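Does Red Really Make You Hungry?
By Cristóbal Painemal
June 21, 2025

You have probably heard that red makes people hungry. Red also makes bulls angry, wins soccer games and speeds up your heart. That is a lot of work for one color, and I think we should ask to see some proof.

Let's start with what red is. Light travels in waves. Your eyes can pick up waves of many lengths, and the longest ones they can see look red to you. A wave of deep red light is 700 nanometers long. A nanometer is a billionth of a meter, so don't go looking for your ruler. Scientists have measured this over and over, with different tools, and they keep getting the same answer. I'm happy to believe it.

Now for the bulls. A bullfighter waves a red cape, and the bull charges. Case closed? Hold on. Cattle don't have the kind of eye cell that helps most people tell red from green, so the cape can't look to a bull the way it looks to you. When people have tried capes of other colors, bulls have charged those too. What seems to bother the bull is the flapping.
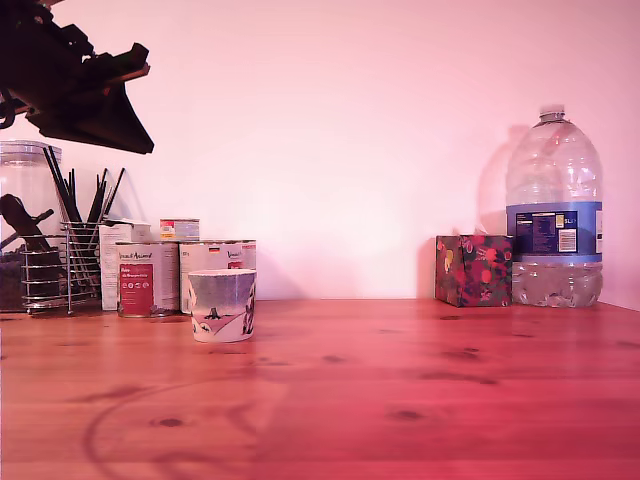
So one famous red story is already in trouble. What about the hungry one? The usual proof goes like this: "Lots of burger places have red signs." Well, lots of stop signs are red, and I have never wanted to eat a sandwich at a stop sign. Red is easy to notice. A restaurant might pick it for that reason, or copy the restaurant across the street.

A snack company called Neketti once put up a poster in my town, Ivenholm. It said that 2,000 people had been asked and most of them "felt hungrier near red." Asked by whom? At what time of day? If you ask people at noon, plenty of them will be hungry near a gray wall. The poster didn't say, and when I wrote to the company, I got a coupon. 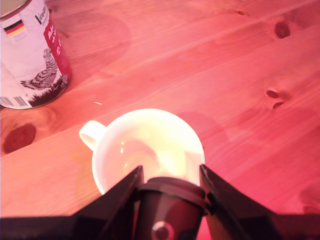
A fair test is harder than it sounds. You need two groups of people who are as alike as possible, the same food, the same time of day, and only the color changed. Even changing only the color is tricky. Turn a room's light pink or red and everything in it shifts, the way pale pine boards can come out looking like salmon. Did the people eat more because of the red, or less because their crackers looked strange? You would have to think about that before you wrote down your answer.

My niece's school, Pons Elementary, gave it a try with 252 kids. Half got pretzels on red plates and half got pretzels on white ones. The red-plate group ate a little less. Did that prove red makes you less hungry? No! The red-plate kids had their snack right after lunch.

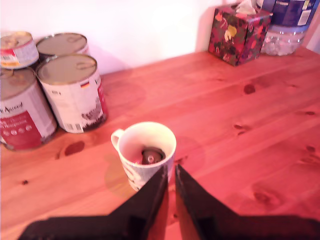 Real researchers have trouble with this too. Some studies have found that people eat less from red plates. Others have looked for the same thing and come up short. When studies disagree, the safest words are "we don't know yet." Those words don't fit well on a poster, I guess. 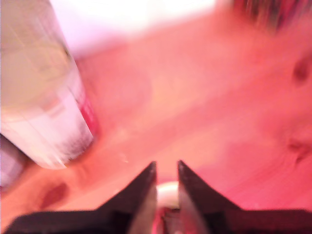 Your brain makes all of this even messier. It doesn't simply report the color that reaches your eye — it guesses what color a thing "should" be by checking the light around it. Scientists call this color constancy. It helps explain why a small, smooth white thing can still seem white when everything near it is bathed in rosy light. It doesn't work perfectly, and two people can look at one sweater and argue about it all afternoon.

Next time somebody tells you what a color does to people, try asking how they found out. "Everybody knows that" doesn't count as an answer. Neither does a coupon.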